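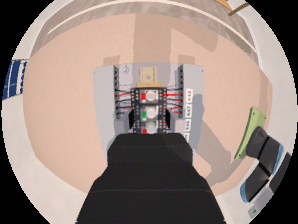
Collecting demonstrations for the panel task, part two

October went mostly to the simulator. In part one I described the task: a small arm works on an electrical panel lying flat on a table, and a policy has to learn the reaching and placing from recorded runs. I had 7 usable demonstrations when I wrote that post. I now have 200, and the collection procedure has changed enough that the old notes are no longer worth following.

Everything is still simulated. The renderer, Ditov, is slow when more than one view is switched on, so I record joint states and gripper commands live and render the views afterward from the log. A run that took me a minute to drive takes longer than that to render, but it happens overnight and the driving stays responsive. Before this change I was steering against a visible lag, and the recorded motions showed it: short pushes, a pause, another short push. A policy trained on those learned the pauses very well.

Views

Each run is stored with 2 kinds of view. One rides on the wrist and has a very wide lens, strongly curved, with the gripper always at the bottom of it. The other looks down the table at the arm. The wrist view carries nearly all the detail that matters near the panel – the terminal strips, the buttons, the printed tags on the right – and is poor at anything concerning the rest of the table. The room view is the reverse. It shows the tray and the button box at all times, but once the gripper is over the panel it covers the parts it is working on.

I tried training on the room view alone, to save disk. The reach was acceptable and the last few centimeters were not. Wrist view alone did better close in and wandered on the approach. I kept both.
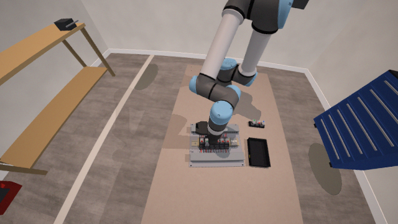
Varying the setup

My first batch used one panel layout in one position. The policy memorized it. Anikó Rácz, who reviewed the logs, plotted the gripper paths on top of each other and they made a single thick line, so that batch went in the bin.

Between runs I now change the following:

Panel position and rotation on the table, within the reach of the arm.

Component layout, drawn from the set of panels that Bianka Rácz modeled.

Starting pose of the arm.

Light direction. Shadows move a great deal with it, and the arm throws a large one across the work surface. Early policies reacted to the edge of that shadow as if it were an object.

I do not vary the room. The shelving, the floor and the big blue ribbed thing on the right stay as they came with the Clegg room file. At some point I will swap the room out and see what breaks.

What counts as a good run

I used to keep any run that reached the goal. That let in a lot of poor driving. The current rule is that a run is kept if it reaches the goal, touches nothing else on the way, and contains no stop longer than 2 seconds. The check is a script and reads only the log, so it costs nothing to run over old data. It threw out more of my own runs than I expected.

Approach direction took longer to settle. Coming straight down over the panel is the easiest path to drive and hides the target from the room view at the moment it matters most.

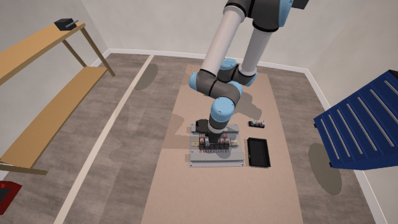
Coming in at a slant keeps the target visible for longer, but the wrist has to turn late, and late turns are where my hands are least steady. I ended up recording a mix and labeling each run with its approach. The label is not given to the policy. I use it only to check that a training split has not picked up one kind and left out the other, and it has caught that twice.

File handling is dull and I will keep it short. Logs are written in the Andby format, one file per run, with the scene seed in the header. If the seed is missing the run cannot be rendered again and is deleted. The rendered views are treated as disposable.

Next is a comparison on Brevness, the older training code, against the version I have been using since the summer. Same data, same splits. I also want to record some recoveries – runs that begin with the gripper in a bad place – as the current set has none at all and the policy does nothing sensible once it drifts.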